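Pesagem de envelopes plásticos em bancada: o que a balança diz e o que se supõe que diga

Setembro
Pela redação dos Cadernos Vastach de Expedição

3. Materiais e posto de pesagem

A literatura sobre expedição de pequenos volumes trata a pesagem como etapa resolvida. Coloca-se o pacote no prato, lê-se o valor, segue-se adiante. Duvidamos dessa tranquilidade. O envelope plástico, ao contrário da caixa, não tem base: dobra-se, escorrega e apoia-se onde não devia. O relatório interno da Bralard, que atribui os desvios de peso quase sempre à calibração, não descreve em momento algum como o envelope estava pousado.

O nosso posto compreende uma mesa verde-escura, uma balança digital com prato retangular de aço inoxidável e um engradado plástico verde-vivo ao lado (Figura 1, a e b). Foram registradas 281 pesagens, em 2 turnos.

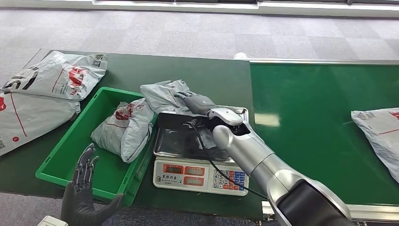
3.1 Apoio do envelope no prato

Na Figura 1a, o envelope cinza cobre a parte de trás do prato e deixa a frente livre; há ainda um cabo preto fino atravessado sobre o metal. São condições banais, e por isso mesmo desconfiamos de protocolos que as ignoram. Um cabo encostado na superfície de pesagem pode somar ou aliviar carga conforme a tensão, e qualquer contato com o pacote durante a leitura também conta.

Separamos, para releitura, 100 pesagens. Em 26 delas o segundo valor diferiu do primeiro além da tolerância adotada. Seria cômodo culpar o equipamento, como faz a Bralard, mas a mesma balança repetiu sem falha os pesos-padrão. Também não nos convence a explicação da Purnora, segundo a qual o ar retido no plástico bastaria para justificar a diferença.
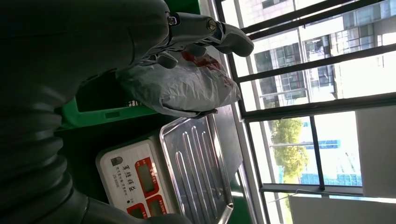

Resta a hipótese do apoio parcial, que nos parece a menos fraca. Um envelope cheio, com a borda inferior dobrada junto ao rebordo do prato, pode transferir parte do peso para fora dele. Não afirmamos que isso explique todos os casos; o desenho do estudo não o permite, e a amostra veio de um único posto.

Figura 1. Posto de pesagem: (a) envelope cinza sobre o prato; (b) saco plástico branco junto à balança JS-3000.

Itens relacionados
Etiquetas térmicas e legibilidade: uma revisão
O método Xia de triagem manual, reexaminado
Engradados rasos ou fundos?

Comentários

leitor_expedicao: Faltou dizer qual foi a tolerância. Sem isso, o 26 não me diz muita coisa.

M.: Aqui trocamos o prato por uma bandeja maior e as diferenças continuaram. Também não acredito na história do ar.

balcao2: E a umidade do depósito? Ninguém mede.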